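Refinishing a tabletop myself or pay someone?
Home & Yard > Furniture and Floors

dullchisel
Posted Tuesday, 7:14 am
Quick one before work. Dining table, light wood, old finish going yellow and sticky by the chairs. Guy at Promholm quoted me 635 to strip and refinish, top only, I do the legs. Seems like a lot?? Never done one this big. Did a nightstand once, came out blotchy. What would you do

pantrymoth
If the nightstand came out blotchy the table will come out blotchy but bigger. Pay the man.

oak_or_nothing
Disagree. Blotchy is stain. Are you even staining it? If you're keeping it light just strip, sand, clear coat. That's a weekend. 635 is nuts for a top only.

dullchisel
No stain, want it pale. Like bare wood pale, no orange

oak_or_nothing
Then water based clear and be done. Oil will go orange on you. Doesn't matter what the can says.

ferrybell
635 isn't nuts. Stripper, paper, finish, a shop to do it in, somebody's two days. I paid 378 for a coffee table and that was years ago. You guys always price labor at zero

oak_or_nothing
Because it's my own labor

ferrybell
ok and your weekend's worth nothing, got it

splitlevel88
Is it solid or veneer? Matters more than anything else in this thread. Look at the end, does the grain carry over the edge. If it's veneer and you go at it with a belt sander you'll be buying a new table.

dullchisel
Looked last night. Grain goes over the edge so solid I guess. It's from Unholm, the old store not the website. Parents bought it

splitlevel88
Old Unholm was mostly solid, yeah. Not all. Check underneath too.

Random orbit sander, no belt. 80 if the finish is gummy, then 120, then 180. Stop at 180 or the clear won't grab.

pantrymoth
220. Everybody goes to 220.

splitlevel88
Everybody can do what they like. Read the can. Some of them want 180, some say 220, depends on the product

pantrymoth
Well mine said 220 and I can put a wet glass on it so

gravelroad
Going to say the thing about dust. Do it OUTSIDE. I did mine in the kitchen with plastic up and found dust in the cereal in April. Also sand with the grain on your last pass by hand, even after the orbital, takes out the little swirls. You wont see them till the clear goes on and then you see all of them

dullchisel
No yard. Balcony, and the Mets are on my neighbor's radio out there every night so at least theres that

Anyone used Flumo? The water based one, satin. Hardware store has it

oak_or_nothing
Flumo's fine. Thin coats. Don't shake the can, stir it. I did 2 coats and wish I'd done another.

ferrybell
Used it on shelves, didn't love it. Dried fast and I got lap marks. On a big top you have to keep moving — start at the far edge and don't go back to fix stuff

gravelroad
Second the don't go back thing. Foam pad over brush also

pantrymoth
Still say pay the man. My sister's house has 2,000 square feet of floor and she was quoted less per foot than you'd ever guess, and it looks amazing. Pros have the lights and the big vacuum.

splitlevel88
Floors and tables are differnt jobs, can't compare the price.

dullchisel
Ok. Decided, doing it myself, borrowing a sander. If I wreck it I'll call Promholm and eat the 635. Does the underside need a coat too? One site says yes or the top cups, another says waste of finish

oak_or_nothing
Waste of finish. Mine's been bare underneath forever

splitlevel88
One coat underneath. Costs you twenty minutes. Do it first so you learn how the stuff flows where it doesn't show

dullchisel
Good idea, underside first then. Will post back after the second coat
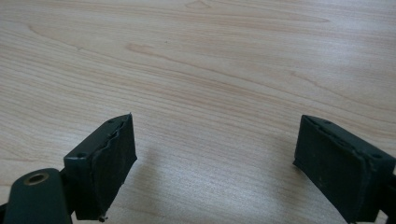
Also picking up more 180 tonight, and a foam pad. Store closes at 8 so gotta run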